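Maite Tejada keeps a list of the things that have stopped her robots. It runs to 169 entries, and she says most of them are software.

"People think the arm breaks," she says. "The arm hardly ever breaks. What breaks is two programs having different ideas about what time it is."

Tejada leads the control and planning work at Fostatside, where the current project, Pamer, is a software layer that sits between the part of the system that decides what to do and the part that moves the motors. She joined when the code was still being copied between machines on a memory stick. Her first job was to get everything into one repository, and she remembers it as a dull winter.

The older planner, Bravo, was built for boxes. It worked out a full path from start to finish, checked it for collisions and then ran it without looking again. "For a box that's fine," Tejada says. "A box is the same shape when you get there. A bag isn't. You close on it and the whole thing moves, and your plan is for an object that no longer exists."

Pamer plans in short pieces. Each piece can be thrown away while it is being carried out, and a new one started from wherever the arm happens to be. The hard part was making the joins smooth. Early versions jerked at every change, and her team spent most of one September chasing a fault that came down to a filter being reset when it shouldn't have been.

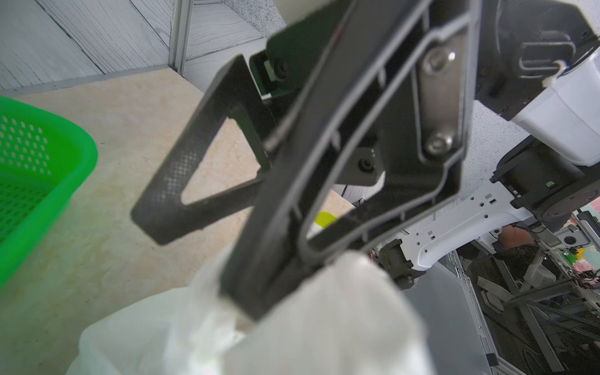
She is wary of anyone who wants to fix soft objects with better vision alone. Thin plastic confuses depth sensors, and the view from the wrist is half blocked by the fingers once they get close. Her team lets the grip itself supply some of the answer. If the fingers close further than expected, the planner treats it as news and adjusts.

"We used to log that as an error," she says. "We had 1,378 of them in one batch of runs. Then somebody asked why we were calling it an error, and I didn't have a good answer."

The logging tool is called Vullitz, and she talks about it more fondly than she does about the planner. It records every message in the system on a single clock and lets you scroll back through a run with the joint positions, camera views and planner decisions lined up beside one another. Before that, finding a timing fault could take a week of reading text files. The first version took one programmer 29 days to write - she had asked for it in ten.

Two arms sharing a workspace brings its own trouble. Each one has to know where the other is going to be, and a short-term planner can't promise much about that. For now Pamer gives one arm priority and makes the other wait. Tejada calls this "the give-way sign" and does not pretend it's clever. A proper joint planner is on the whiteboard, but it runs too slowly to use.

Asked what she would tell someone starting out in the field, she says to learn to read logs and to write tests for the boring parts. Her own test suite has 2,969 cases and takes most of a lunch hour to run.

"I'd like it to be faster," she says. "I've said that every year, though, and we keep adding more."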